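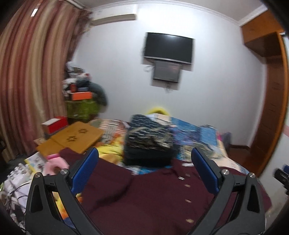 Home | List archive | Subscribe | Search

Subject: Re: Lodov hand grippers, worth the money for laundry work?
From: Nuwan Thambiah
Date: 25/05/2023

Dear Elsa, dear all,

Elsa Kvam wrote:
> We have an offer from Bivier for the Lodov pair, 392 euros
> with a spare set of pads. Has anybody folded clothes with
> it? I am worried about shirts and thin cotton.

We have used one pair for 10 days, so I can answer a part of this. The blue pads have a texture and they hold cotton well. Two layers of a shirt are no problem. One layer is more difficult, and you must come in with the fingers quite flat to the bed. Small buttons are my main complaint. When a pad closes on a button, the cloth turns a little and the fold is not straight any more.

A bed full of mixed things is a good test, in my opinion better than the clean table in the Bivier brochure. A big maroon garment with a row of pale buttons, dark folded clothes in a stack behind it, thin cables in the patterned cloth at the side: with such a bed you learn quickly how wide the fingers are. I would start with the garment in front and leave the stack for later.

The round pivot screws should be checked every 200 grasps. Ours became loose two times. The manual says nothing about it, but Julián Sepúlveda from Tejada wrote to me which key to buy.

Delivery took six days. For the price I am satisfied, but please ask for two spare sets of pads, not one.

With kind regards,
Nuwan

Comments (3)

Raluca Matei: Thank you, very useful. Do the pads from the older model fit?

Nuwan Thambiah: No, the backing is thicker on the new ones. I tried.

Valeriano Figueroa: We had the same trouble with buttons at Nososside. Closing more slowly helped a bit.

Contact the list owner | Copyright Nososside list | Back to top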